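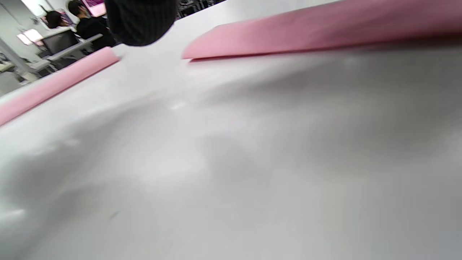 2月分の進捗報告です。今月は地域の聞き書き冊子『坂の下の台所』(仮題ですが、もう誰も仮だと思っていない気がします)の原稿がようやく固まって、印刷の相談に入りました。いちばん時間を食ったのは表紙の色です。私はずっと薄い灰色がいいと言い張っていたのですが、ピンクのシートを白っぽい台の上にのせて、端がくるんと反り返っているのを見ていたら、もうピンクでいいじゃないかという気持ちになりました。台所の本ですし、少し浮かれた色のほうが手に取ってもらえそうです。というわけで表紙はピンク系で進めます。反対の方は来週の月曜までにご連絡ください!

## 聞き書きの進み具合

先月の報告で「あと少し」と書いた録音の文字起こしは、全部終わりました。最後まで残っていたのは漬物の回で、これが長い。話し手の方が途中で電話に出たり、お隣さんが大根を持って入ってきたりするので、どこまでが漬物の話なのか分からないのです。でも読み返すと、そのお隣さんとのやりとりがいちばん面白くて、結局ほとんど残しました。編集方針としては、話が脇道にそれたところもなるべく生かす、ということにしています。申請書に書いた「レシピ集としての実用性」からはだいぶ離れてきましたが、分量と手順は各話の末尾に小さくまとめるので、作ろうと思えば作れる本にはなります。

方言の表記は、まだ迷っています。音のまま書くと遠くの人には読みにくいし、直すと声が消えてしまう。いまのところ会話は音のまま、地の文は標準語、分かりにくい語だけ欄外に注、という形で三話分を組んでみました。注が多いページはちょっとうるさいです。ここは来月、話し手の皆さんにも読んでもらって決めたいと思っています。

## 翻訳のこと

英語の要約ページはヨハネス・バロイ(Johannes Baloyi)さんにお願いしました。料理の言葉に強い方で、さっそく「『しんなりするまで』は何分ですか」と質問が来ました。話し手の方に電話で聞いたら「しんなりするまでよ」と言われて、そのままお伝えしたところです。訳文は半分ほど届いていて、読んでいて気持ちのいい英語です。残りは来月の中ごろにいただく約束になっています。

## 印刷と部数

見積もりは二社から取りました。スティレルモント(Stilermont)は紙の種類が豊富で、担当の方の説明もていねいですが、納期が長め。スケムスカ(Skemska)は早いかわりに、本文用紙が決まったものからしか選べません。台所に置いて汚れても開きやすい本にしたいので、綴じ方の融通がきくスティレルモントに傾いています。

部数は500部のままで変えていません。そのうち60部を図書館と公民館、50部を話し手とご家族にお渡しし、残りを催しと店頭で配ります。ご家族分は当初の計画より10部増やしました。話し手の方から「娘にも、妹にも」と言われると断れなくて……。全体の部数は同じなので、費用への影響はありません。

## お金のこと

支出は計画の範囲におさまっています。文字起こしの謝金が予定より少しふくらみ(漬物の回です)、そのぶん交通費が余りました。後半の聞き取りを、何軒かまとめて一日で回ったおかげです。費目の間の移し替えが必要かどうか、様式の書き方がよく分からなかったので、一度お電話で教えていただけると助かります。午後2時以降ならだいたい机にいます。

## うまくいっていないこと

写真の掲載許諾が遅れています。昔の台所の写真を貸してくださった方のうち、お一人とまだ連絡がつきません。お正月に引っ越されたらしく、同じ町内の方に伝言をお願いしました。間に合わなければ、その見開きは鍋の手描きイラストに差し替えます。描くのは私です。期待しないでください。

もう一つ、お披露目会の会場がまだ決まりません。プリリック(Plillik)という喫茶店が広さも雰囲気もぴったりなのですが、火を使う試食はだめとのこと。煮物を持ち込んで温め直せないとなると、冷たくてもおいしいもの中心の献立になります。和え物と漬物ですね。また漬物か、という声も聞こえそうですが、私はけっこう乗り気です。公民館の調理室なら火は使えるものの、春の土日はもうほとんど埋まっていました。

## 来月の予定

- 話し手の皆さんに校正刷りを読んでもらう(大きい文字で刷ったものを用意)
- 方言の表記と注の量を決める
- 印刷会社を決めて発注
- 英語要約の残りを受け取り、組版に入れる
- お披露目会の会場と日取り

それから、前回ご提案いただいたムリダ(Mridha)の配信枠で朗読を流す件、話し手のお二人が乗ってくださいました。お一人は「声だけなら化粧せんでええ」と大喜びです。録り方はこれから考えますが、雑音の少ない部屋を借りるより、ご本人の台所で読んでもらうほうが本の中身に合うと思っています。冷蔵庫の音は入ると思います。試し録りができたら次の報告に添えますね。

表紙の刷り見本が出たら一枚お送りします。封筒が少し大きくなるので、郵便受けに入るかどうかだけ教えてください。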